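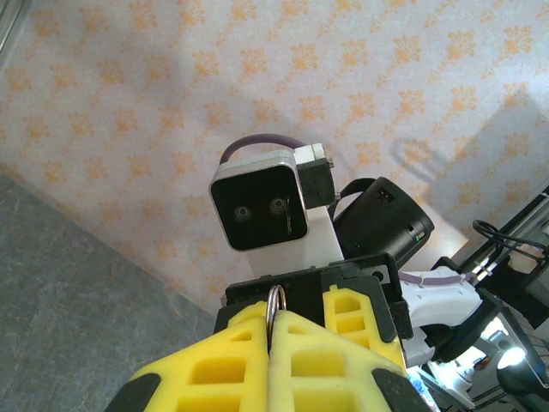 A reader in Nillville wrote in after my October post to say that the words "may contain" on a packet are useless to her, as every biscuit in the shop now carries them. She asked why small bakers can't simply say what is in the tin.

In most cases they can. The ingredients list covers what was put in on purpose. The "may contain" line covers what might have got in by accident, and it should follow from a check of the line, the stores and the cleaning. Many labels skip the check and print the line anyway.

I went through my own cupboard to see how bad it was. Of 171 packets, 50 had a warning for nuts. Only 4 of those named the nut. The Pinheiro oat bars were the best of the lot: allergens in bold, the nut given by name, batch code on the same side as the date. The Cliresura crackers had the warning under the flap, where it goes in the bin with the lid.

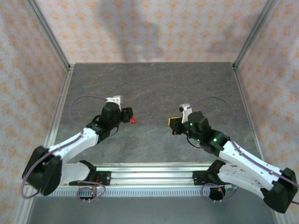
Workbench with two robot arms, patterned walls behind.

Batch codes matter more than people think. When a product is pulled, the notice gives a code and a date, and the shopper has to match both. If you decant flour or cereal into jars, cut out the code and tape it to the jar.

The market in Judville is harder. Food packed on the stall to be sold there can carry less on its label than a factory packet – so ask, and ask again if the recipe has changed. My last jar of chutney from there was a 600 g one with mustard in it, declared in pencil on the lid.

Posted 30 Mar 2020 in Labels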